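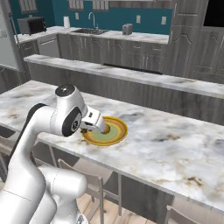

# Plate pick on the island: how many demos before I train?

**zholovko** – 01/12/2020

Hello all. I am collecting demonstrations in simulation for a simple task: the arm takes the round plate from the kitchen island. I drive the arm by hand with a 3D mouse and record every episode. At the moment I have 105 episodes, all in the same kitchen, the one with marble tops and a teal backsplash.

My problem is the approach. The fingers must come down at the rim, and from my camera the hand covers part of the plate exactly when I need to see it. I lose time there, so my episodes have a long pause just over the plate. My first policy learned this pause very well. It goes to the plate, it stops, and it stays.

Two questions:

1. Should I cut the pauses out, or record again?
2. Is 200 episodes enough for one object, or do I need more kitchens first?

Zakhar

---

**delacroix_b**

Do not record again. Write a small filter that drops every step where the commanded motion is under a threshold and the gripper command does not change. I did this for a drawer task and the policy stopped freezing. It takes one evening.

---

**vitoria.esteves**

I disagree with the filter, or at least with using it alone. If you remove the slow steps you also remove the small corrections near the rim, and for a plate these are the important part. A drawer handle forgives you a few millimeters, a thin rim does not.

I would give the operator a second view. Put a virtual camera on the wrist and show it beside the main one while you drive. It costs nothing in simulation. You don't have to give this view to the policy if your real setup will not have it.

Can you also tell us how you move the plate between episodes?

---

**zholovko**

> how you move the plate between episodes

Random position in a small square, 8 cm on each side. Always on the same part of the island. The arm base is fixed.

---

**vitoria.esteves**

Then I would change this before anything else. With such a small square the policy can almost ignore the picture and repeat the average path. More episodes of the same thing will make your loss look nice and teach you very little.

---

**rosden**

+1 to the wider placement. About kitchens I am of another opinion than most people here: stay in one kitchen until it works. I changed wall colors and counter textures too early, and when the grasp failed I could not say if it was the vision or the motion.

Also check the plate orientation. If it only has round bands, turning it gives you no variety.

---

**delacroix_b**

@vitoria.esteves the corrections survive if the threshold is low. I never said to cut everything that is slow, only what is standing still. But okay, the wrist view is a good idea and he can do both.

---

**zholovko**

Thank you, I tried some of it. Report:

- Wrist view for the operator: big help. My pauses are much shorter.
- Filter with a very low threshold on the old episodes: the policy does not freeze any more, but it closes too early and the fingers push the plate away. 5 good grasps in 20 trials.
- Wider placement: now recording. Near the front edge of the island the arm has to stretch and I dislike the motions I make there. Should I keep the ugly ones if the grasp succeeds?

---

**rosden**

Keep them, but put a tag in the metadata. You can train with and without and compare.

---

**vitoria.esteves**

I would throw away the ones where you hit the counter, even when the plate comes up. The others keep, yes. And please hold out some positions for testing now, before you record everywhere – I forgot this once and had to start a new set.

---

**zholovko**

Good, I will hold out the strip on the far side, near the raised ledge. I will write again when the new set is trained.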